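Fri 14 May – workshop notebook, floor care bench

Long day on the sealer trials, but a nice one! The Coment finish went onto the Nultdale vinyl samples first thing, two thin coats, and I let the first one sit a good while longer than the label asks (I was on the phone with Sostadside about their hallway, so it got the extra time whether it wanted it or not). Gloss looks even to me. Panel 1799 still has that dull corner and I'd love a second opinion on it.
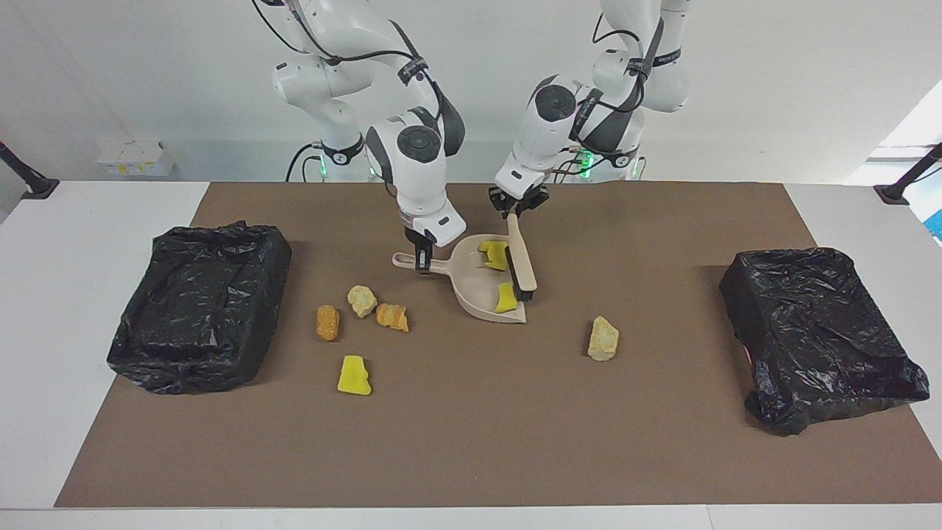

Bodin stripper, second try

Mixed it weaker this time, 100 ml to the bucket, and it lifted the old polish off panel 3759 just as well as the strong mix did – a bit more scrubbing with the white pad, that's all. Rinsed twice. Grit is still what scratches these floors before anything else does, so please sweep before you mop, even on the little offcuts.

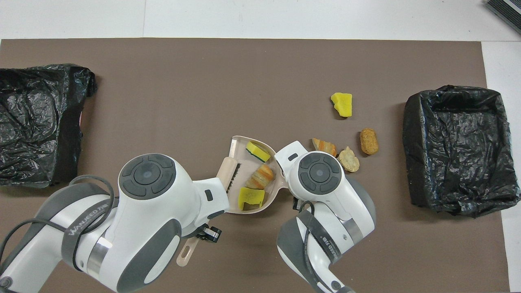 Still to do

Buff the Coment panels once they've had the weekend.
Ring Sostadside back about the hallway, around 146 square feet by their own measuring, and ask what was last put on it.
Order more white pads, we're down to the scruffy ones.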